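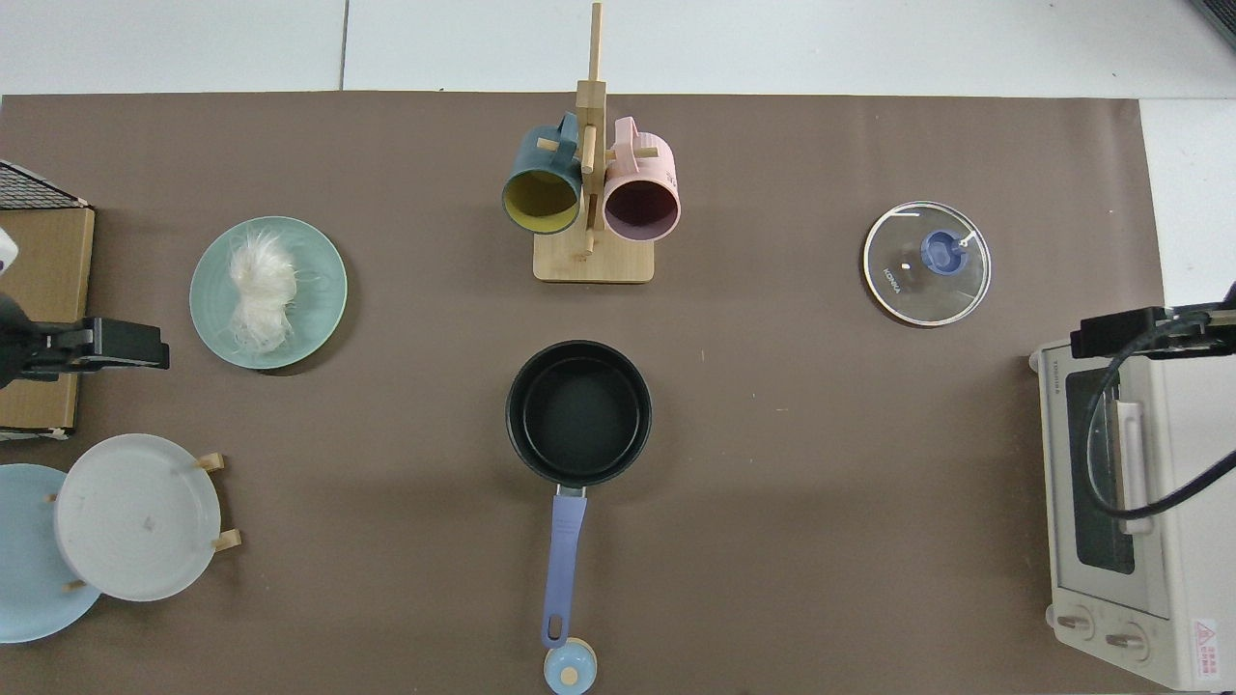

The canteen at Ustlow had 2000 left in the equipment budget, and the quote from Covari came to 3554. I read it twice at the counter before the lunch trade, then folded it into the back of the order book.

It was for a pair of arms on a year's lease. Fitting was extra, and so was the training day. Drerkgate had sent a cheaper quote in January, but theirs was for a single arm, and one arm can't hold a pan and a lid at once.

The cook had her own list. She wanted a new extractor and a floor you could stand on for a whole shift. She had been in that kitchen for 61 terms and had outlasted every machine we had bought her.

"You'll ask me what I think and then you'll buy it," she said.

I told her I hadn't decided. We went over to the showroom together on the bus, and she kept her coat on the whole time. 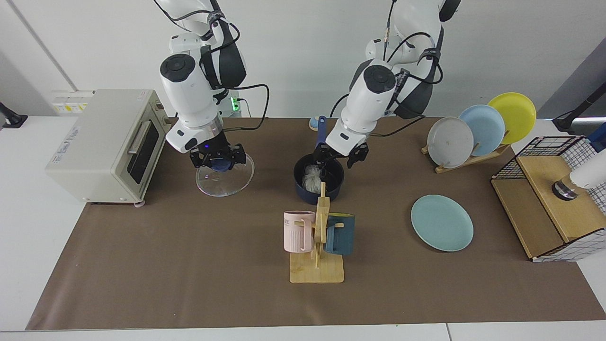
Did the price include the pans?

The man from Covari said they were separate, and that most kitchens used what they already had.

She wrote that down. Then she asked what happened when a handle was a different length, and he said someone would come out and set it up again. She asked what that cost. He went to find a sheet. While he was gone she looked along the table at the mugs and plates, and said she'd had a mug stand like that at home – the pegs came loose after a while.

The sheet said two visits a year were covered. After that you paid by the hour, travel included, and Ustlow is a long way from anywhere.

I did the sums on the back of it. If we put off the extractor we could cover the lease until the summer. If we put off the floor as well, we could have the training day. She watched me do it and didn't say anything.
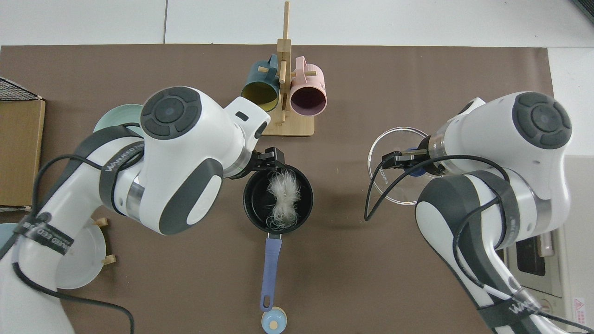
Lid in one gripper, pan in the other, at the Covari table.

On the bus home I told her we could go to Xenos for a loan and pay it back over 2 years. She said a loan for a floor she could understand.

I rang Covari at four o'clock the next afternoon and asked them to hold the price until the new budget came in. Then I rang the flooring people. They wanted to know how many square metres, so I went down to the kitchen with the tape, and she held the other end.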